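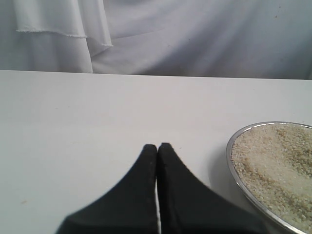
Odelham's water is hard enough to scale a kettle in a week, and the Plerby softening plant has been treating it since April. The plant's process engineer spoke to us on 9/15/26 between filter checks.

"We dose lime and let the carbonate settle out," she said. "Two clarifiers, then sand. Most of the work is in the pH."

The settled pellets go to Flascombe, where farmers spread them on acid fields. Each load is 5 tons. Residents have asked for softer water still, but she is against it. "Go too low and the old pipes start to corrode – then you have lead to think about."

Her next job is replacing 2,000 feet of feed line before the ground freezes.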